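Search this site
Enter keywords
Go

Student Project Reports

Switching Things On: Planning and Perception for a Power Strip Task
Posted in March by Tincuța Furtună

I should begin with how small this project was supposed to be. When I signed up for the spring robotics module at Bunditthorpe, I wrote a half-page proposal saying I would teach an arm to press a given switch on a power strip, and I expected to be done by the middle of term and to spend the rest of my time on something with more glamour. My advisor, Arif Jayasinghe, read the half page, smiled, and told me to keep the remaining weeks free. He was right, and I have since forgiven him.

The task as it ended up is easy to say. The user types a number from one to four, and the arm has to find the strip on the table, work out which rocker goes with that number, and press it without touching the others. A second part, which I added later and only half finished, was to put a plug into the socket beside the chosen switch. Most of this report is about the software, which I called Gwilliam after my grandmother's cat, and which lives on top of a planner library called Ullero that the lab has used for a few years now.

What I started from

Our demonstrations come from a hand-held gripper with a camera on it. A person holds the thing, does the task, and the recording gives us the video together with the path of the hand and how wide the fingers were open. I collected 1,092 short clips this way over the first weeks, most of them of me reaching for a switch and pressing it, and a good many of me reaching for the wrong one on purpose and backing off again. I thought at the time those second ones were a clever idea. They needed their own label in the end, and I had not given them one, so two evenings went into sorting them out by hand with a pot of tea and the radio on.

Gwilliam has a perception part, a part that decides on a goal, and a part that turns the goal into motion. They talk to each other through plain text messages, one per line, which my classmates teased me for. I kept it that way all the same, as I could open a log in any editor and read what the system believed at any given moment, and for a beginner like me that was worth a great deal more than speed.

Finding the right switch

The first version of the perception part looked for four squares in a row. Everything on our strip is white, though, and the squares only stand out from the housing by a faint line of shadow, so my edge detector was having a hard time of it from the very start. When the overhead lights were on it found too many edges, mainly in the sockets, with their little dark slots. When I turned half the lights off it found the sockets beautifully and lost the switches altogether.

It took me an embarrassingly long time to see that the sockets were the easy thing to find, and that I should be grateful for them. Each switch has a socket group next to it. If you have the sockets, you have a line, and if you have a line you can guess where the switches are and then look closely just there. I rewrote the detector in this order over one long weekend and the whole thing became calmer.

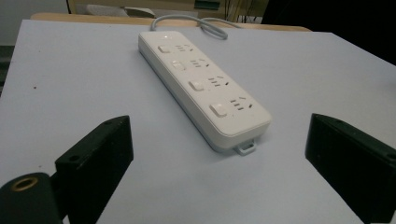 Couldn't you just paint the buttons? asked Arif, when I showed him the new detector at our next meeting, and then he wanted to know what happens to the numbering if the strip is turned end for end. Does switch one stay switch one, or does it become switch four? He also thought I was trusting the line fit too much when only two of the socket groups were found, and said he would like to see the program say it was unsure now and then.

I did not paint the buttons (I did think about it!), but the other two remarks shaped the rest of the term. For the numbering, I decided that switch one is always the one nearest the cable. That meant the program had to find the cable end, and so I trained a small classifier that looks at a patch at either end of the line and says which of them has the cord coming out of it. The cord is a light gray, which is not much of a contrast against our pale tabletop, and the opposite end has a little plastic tab sticking out that fooled the first classifier quite often. I put more clips of the tab end into the training set and it got better.

For the second remark, I gave every detection a score and added a message type that says, in effect, please move and look again. If fewer than three socket groups are found, the arm backs up a little, tilts, and takes another picture. I was worried it would look silly, a robot peering at a power strip from here and there like somebody who has lost their glasses. It does look a bit silly. It is also the change that helped the most.

There is one more thing about perception I would like to write down for whoever picks this up. With the camera at the wrist, a strip that runs away from you looks squeezed at the far end, and the far switch covers many fewer pixels than the near one. My line fit assumed equal spacing in the image, which is plainly wrong as soon as you say it out loud. The spacing is equal on the table and has to be worked out there. I fit a plane to the tabletop first and then do everything else in that plane. Before this fix, the guess for the far switch regularly landed in the gap between it and its neighbor.

Planning the press

Ullero is good at getting an arm from one place to another and has no opinion about pressing things, so I had to add that. A press in Gwilliam is a short list of moves: go to a point above the switch with the fingers closed, come down slowly until the force reading rises, push a little further, and go back up. A rocker needs to be pushed on the correct side of its middle, and here the plane fit paid off a second time, as the target could be shifted a few millimeters one way or the other.

The planner's favorite bad habit was to come in low from the side and brush the cord on the way. I had told it about the table and about the strip but had left the cord out of its map, reasoning that a cord is soft. Soft or not, if the cord gets dragged then the strip moves, and then every point I have worked out is off. I now draw a generous box around the whole cable end and forbid the arm to enter it. I know there are prettier ways of handling flexible things, and Arif lent me a thick stack of papers on the subject, which I have read the first of.

Results

I ran 23 trials for each switch with the strip placed at a new angle every time, and I counted a trial as good only when the correct rocker changed state and the others stayed as they were. The two middle switches did best, which I had expected. The switch next to the cable was the weakest, partly on account of the forbidden box, which sometimes left the planner with no way in at all. In those cases the program gives up after 10 seconds and prints a message, and I counted every one of them as a failure.

I also took the system across to the teaching room in the Fleranport building, where the lighting is different and the tables are darker. The detector was fine there. The plane fit was not, and I still don't know the reason. My best guess is that I wrote in the table height as a fixed number somewhere during the first month and never took it out again.

The plug part I can only describe as a start. The arm can hold a plug over the chosen socket, lined up well enough to please me, but the last bit of the motion needs a gentler controller than mine - it wobbles, it catches on the rim, and I stop it.

What I would do with another term

First I would label the clips properly on the day they are made. I would move the cable box from a fixed size to one that follows the cord as it is seen. I would also try learning the final push straight from the hand-held recordings, where my own hand plainly knows something about sockets that I never managed to put into code. The logs, the clips and the message format are all in the shared folder, with a readme that I have tried to keep friendly.

Warm thanks to Arif for his patience and his questions, and to everyone in the lab who let me keep the good table for so long.

Contact the module office | © Bunditthorpe Student Projects | Back to top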